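Tinura Terry Hand Towel: fine once you get past the first month

Posted August 11, 2026

I bought four of these in April to replace a set of Heitmann towels that had gone thin in the middle. The Tinura page promised "600 gram hotel weight", "instant absorbency" and "no fluff", and I have read enough towel listings to believe none of that until I've dried my hands on the thing for a few weeks. The colour is sold as Caramel. 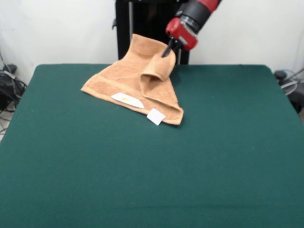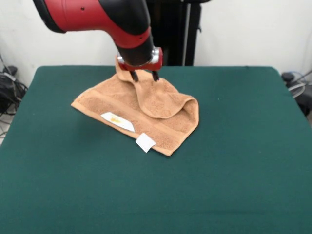 Colour first, as it's what most people seem to argue over in the shop's own reviews. Caramel is a slippery word. In my bathroom, which faces north and has one mean little ceiling light, they look like milky tea. Put one by the kitchen window and it goes properly orange. If you are trying to match a bath mat or a blind, order a single one first and carry it round the house before you commit. Tinura's own photos make it look far browner than anything I've got here, and I would call that generous lighting at best.

On the weight, I'm not convinced. I don't own scales that would settle the 600 gram claim, and in any case that figure is for a square metre, so a hand towel was never going to feel like a brick. They're heavier than the old Heitmanns were when I got rid of them, which isn't saying much after years of hot washes. Next to the one Kellden towel I still have, a present, they feel a touch lighter and a good deal softer. The loops are fairly short. That's fine by me, because long loops catch on rings and watch straps and then you spend your evenings with the nail scissors.

Absorbency was poor at the start. Really poor. For the first few washes the water just moved about on my hands, and I nearly sent the lot back. I'd guess there is some sort of finish on them to make them feel plush in the packet. The instructions say to wash before use and leave it at that. Mine needed five goes through the machine at 60 before they behaved, with no softener, and since then I've had no complaints. But "instant" is a cheeky thing to print on the packet.

Fluff: yes, there is fluff. The first wash filled the dryer filter and left orange bits on a navy jumper that should never have been in there with them (my fault, but the packet did say no fluff). It had nearly stopped by the fourth wash. I still wouldn't put them in with anything dark.

The woven band is my main gripe. On mine it has shrunk more than the terry on either side of it, so the towel pulls in slightly there and won't fold into a neat rectangle. You get used to giving it a tug while it's damp. Every hand towel I've ever owned has done this to some degree, and I don't know why makers keep putting the bands in when they don't dry anything and mostly exist to look smart on a rail. Two of my four are worse than the others, so I suspect it depends on the batch.

Then labels. I will always moan about labels. They scratch if you happen to grab that end with a wet face, and I've cut them off two of mine. Cut close but not into the stitching, or you'll start the hem unravelling. There's no hanging loop on any of the ones I was sent, although one of the pictures on the listing seemed to show one. If you hang towels on a hook, that's worth knowing. On a rail it makes no odds.

Drying time is reasonable. On the airer indoors they take about the same as a thick T-shirt, and they don't go crunchy if you shake them out first. Tumble dried on low they come out much softer, but I can't be doing with running it for four hand towels.

I paid 12 pounds each. At that price I expected them to work from the first wash and I'm a bit cross that they didn't. Etar do a plainer one for less, which my sister's household gets through by the stack, and having dried my hands at her sink plenty of times I can't claim mine are much better. They are softer on the face. Whether that's worth the extra is up to you.

I'll keep them. The hems are straight, no loops have pulled so far, and the colour hasn't faded that I can see. I wouldn't buy the matching bath sheets at full price, though, and I'd wait for one of the sales Tinura seem to run every few weeks.

Three stars, possibly three and a half if the band stops shrinking.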